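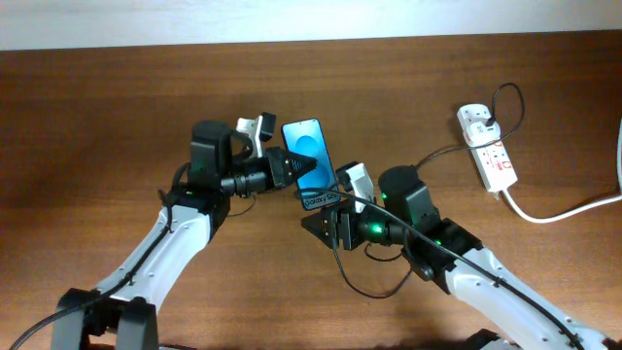 Rules for Robots That Pick Up Phones

A robot arm doesn't know what a phone is worth. It doesn't know that glass cracks, or that a finger hurts when it gets pinched. People know these things, so people write rules, and the robot is set up to follow them. Some of the rules are for the robot and some are for the humans who work near it.

Iker Montoya helps write the rules at Trudo, a workshop where robot arms learn to handle small objects. His list is taped up by the door. These are some of the rules on it.

Rule one: squeeze gently

A robot gripper works a bit like your thumb and finger. If it squeezes too little, the phone slips. If it squeezes too much, the phone could bend or the glass could break. The workshop sets a top limit on the squeeze, and the robot isn't allowed to go past it. When a new object comes in, the limit starts low. It goes up a little at a time until the grip is firm enough and no firmer.

Rule two: go slowly near people

A fast arm is hard to stop. At Trudo, arms move at slow speed whenever someone is within reach. Anyone with long hair ties it back, and loose sleeves get rolled up. Hands stay away from the spot where the two halves of a gripper come together - that spot is called a pinch point.

Rule three: know where the stop button is

Every robot table must have an emergency stop. It is big and red, and it works even if the computer has frozen. Before anyone starts a robot, they point to the button and say "stop is here" out loud. New helpers practice pressing it 14 times on their first day.
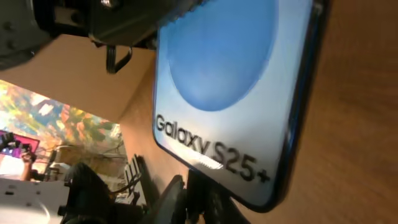 What happens if a robot drops something?

The person in charge presses stop first and picks the object up second. Then they write down what was dropped and what the robot was doing at the time. They don't get in trouble for writing it down. The notes help the next person set the robot up better.

Rule four: watch the cables

Robots need power, and power comes through cables. A cable can get caught on an arm as it turns, so each one needs enough slack to move but not so much that it snags. Marta Tymoshchuk checks the cables every morning. She moves each arm through a turn of 90 degrees by hand, with the power off, and looks for any cable that pulls tight. If one is worn or split, the robot stays off until it has been changed.

Rule five: respect what's on the screen

A phone can hold messages, photos and addresses. Robots often have cameras, and a camera can record whatever a screen shows. For this reason the workshop uses
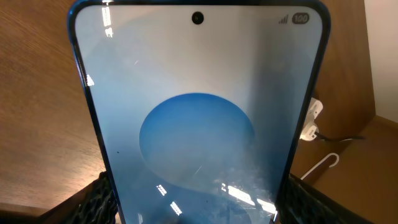
only phones with nothing personal on them. If a visitor brings in their own phone, it goes in a locker by the front door.

Who decides on the rules?

Many rules come from standards. A standard is a long document that experts agree on, so that workshops in different places can be safe in the same way. Other rules come from the people who do the job every day. If something nearly goes wrong, they talk about it and may add a line to the list.

More to read
Why Robots Need a Stop Button
What Is a Sensor?
The Tinemer Sorting Arm
Nieto and the Robot That Folds Towels
A Day at the Trameck Test Lab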